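Do you need a drawer for every kind of cable?

I spent most of July being told to declutter. It started with a newsletter from Jella, the storage shop that opened on Dellden Road where the fabric place used to be, and it ended with me standing in my own laundry at 4 in the afternoon wondering whether I was supposed to feel something about a bag of pegs.

I have doubts about all this. I'd like to put them down while I still remember them, before the next newsletter comes.

The first is the buying. Every system for owning less begins with a trip to the shops. The Jella starter set is 17 matching tubs with lids, plus a label pack in what they call a neutral colour (it's beige). My old ice cream containers do the same job and I got to eat the ice cream. I asked the bloke at the counter if the lids were sold separately for when they crack. They aren't. You buy another tub.

The second is the 15-minute rule. Set a timer, they say, and tidy one small area until it goes off. I tried it on the hall cupboard. When the timer rang I had everything out on the floor and nothing back in, and tea to get on. I suppose the people who write these guides have a hall cupboard with six things in it. Mine has the tent, two heaters, wrapping paper going back to our first house and a Wunderlich sewing machine that weighs as much as a calf. I shoved the lot back and shut the door, same as ever.

Then there's the advice about getting rid of anything you haven't used in a year. I haven't used the fire blanket in a year either. I didn't use the big preserving pan for three summers and then the neighbour's plum tree went mad and I used it every night for a fortnight. A new one is dear, and I know that for a fact after looking it up out of spite.

I'll be fair. I did get something out of it. There were four torches in the kitchen and none of them had batteries, and I can't defend that. A box of programmes from the old Leltard theatre turned up behind the encyclopaedias and I sat on the carpet and read them until my foot went to sleep. By their rules that's a failure, as you're not meant to stop and look. I'd have thought looking was the point of keeping them.

What bothers me most is the numbers. One site claims the average home holds 800 things its owner has forgotten about. Who went round and asked? If I've forgotten it, how would I tell you? I wrote to them through the contact form and got an automatic reply with a discount code for drawer dividers.

The code runs out at midnight. I'm still thinking about the one for cutlery.
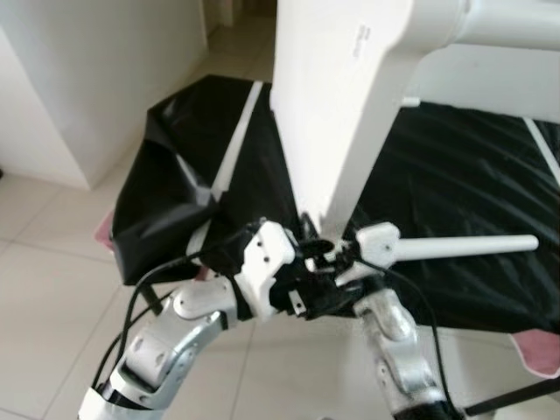 Filed under: Home and Grumbles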